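Início | Palestras | Notas | Arquivo | Contato

Notas do orador – Manutenção de uma célula de manipulação de bancada
Sudport, trilha técnica, 2025-11-15

Abertura. Dizer logo o escopo: uma célula, um braço, uma garra de dois dedos, uma câmera fixa. Não vou falar de planejamento de trajetória nem de treinamento de modelos. O assunto é o que se faz com a máquina entre uma sessão e outra para que os dados de segunda sejam comparáveis aos de sexta.

Configuração. A célula da Grostoder fica sobre uma base rígida, com tampo claro e fundo liso cinza. O controlador é um Skelus, firmware congelado desde setembro. Explicar o congelamento: a versão seguinte alterava a rampa de fechamento da garra e obrigava a repetir a caracterização de força. Decidimos não atualizar no meio da campanha.

Posição de espera. A garra estaciona alta e à direita, com as pontas para baixo, fora do volume dos objetos. Na primeira versão a espera era no centro, e o braço encobria a bancada no quadro inicial. Mudar a pose custou uma linha no programa e uma tarde de verificação de limites de junta.

Objetos de verificação. Usamos poucos e sempre os mesmos. O par que mais revela defeito é a cestinha trançada amarela, de borda vazada em laranja, com a peça rosa irregular dentro. A borda sobe na frente da peça e tira contato da parte baixa. Se o centro da garra estiver deslocado, um dedo toca nas alças da borda antes de o outro chegar à peça.
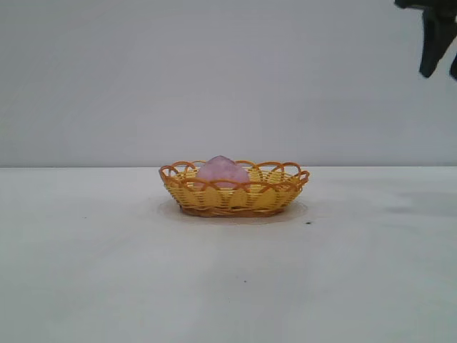 O procedimento de centragem leva 30 minutos. Levar o braço à pose de referência, abrir a garra por completo, zerar o encoder dos dedos, fechar sobre o pino calibrado e ler a diferença entre os lados. Repetir 7 vezes e usar a mediana. Se a dispersão crescer de uma semana para outra, o problema costuma estar na folga do acoplamento – apertar antes de mexer em qualquer parâmetro.

Pontas dos dedos. Trocamos a cada 3,000 ciclos, mesmo sem desgaste aparente. A ponta arredondada perde atrito antes de perder forma, e a inspeção visual não pega isso. Limpeza com pano sem fiapo no início do turno. Nada de solvente no revestimento. Depois da troca, refazer a centragem completa.

Tampo e fundo. Pontos escuros e manchas no tampo entram na segmentação como objetos pequenos. O filtro de área descarta a maioria, mas a solução correta é limpar e registrar um novo quadro de fundo. Sombra sob objeto baixo é outro caso: depende da luz, e limpar não resolve. Manter a iluminação difusa e aguardar 60 segundos após ligar as luminárias antes de gravar a referência.

Câmera. Suporte fixo, parafusos marcados com tinta. Marca desalinhada significa parar e recalibrar a extrínseca. A checagem rápida é a linha traseira da mesa: comparar a altura dela com a do quadro de referência, nas duas laterais.

Falha de maior custo até hoje. O cabo da garra, preso curto demais no punho, puxava o conector nas poses altas. O sintoma era perda intermitente de comunicação, sempre no retorno à espera. Trocamos o controlador de lugar, trocamos a fonte, e o defeito continuou. A causa apareceu quando alguém moveu o punho com a mão e o LED de link apagou. Refizemos o laço com mais sobra e acrescentamos a inspeção do cabo à lista semanal.

Registro. Um arquivo de texto por célula: data, ciclos, leitura da centragem, peça trocada. O projeto Urban usa o mesmo formato e isso permitiu comparar duas garras sem conversão.

Se sobrar tempo, mostrar a planilha de dispersão. Se não sobrar, ir direto às perguntas.

Comentários (3)

Vocês medem a força de fechamento depois da troca das pontas ou só a centragem?

Tivemos o mesmo defeito de cabo, só que no eixo 5. Aqui resolveu com braçadeira giratória.

Faltou dizer qual a folga aceitável no acoplamento. Dá para publicar a planilha?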